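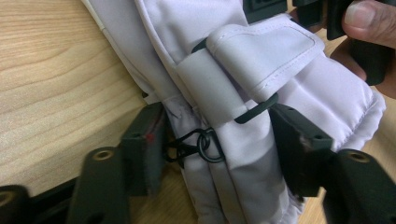 Chapter 2
What Is a Card Worth?

A price guide will tell you that a card is worth $27. What it means is that somebody once paid $27 for a card a lot like it, possibly in February, possibly after dinner. The guide prints the number in bold and leaves the rest to your imagination, which in most collectors needs no encouragement.

This chapter is about prices and where they come from. We will use one card throughout: the Chenxi Shi rookie from the Trakeck baseball set, in the blue parallel, numbered to 1000. Shi is a left-handed reliever for Nuvport with a good slider and a signature that resembles a dropped noodle. Trakeck also made a gold version, a red version, and a version called "frost," which is the blue one again under a brighter light.

Start with the asking price. On any given evening a seller will list the blue Shi for $1336. Asking prices are free to post and can stay up for years, like campaign signs. A beginner who owns the same card sees the listing and feels rich. He tells his spouse. The listing does not sell, and the feeling lasts until he tries to buy a truck.

The sale price is better evidence, but one sale is thin. Two bidders who both grew up in Nuvport can push a card well past what the third-highest bidder would ever have paid, and once one of them owns it, the next copy has lost half its audience. We return to this problem in the section on auctions.

Then there is condition. Brelo and Yuan both grade cards, and they don't always agree on what a sharp corner looks like. Before reading on, write down what you would pay for an ungraded blue Shi with one soft corner. Keep the number. You will want to change it later, and you should be made to look at it.

Back to top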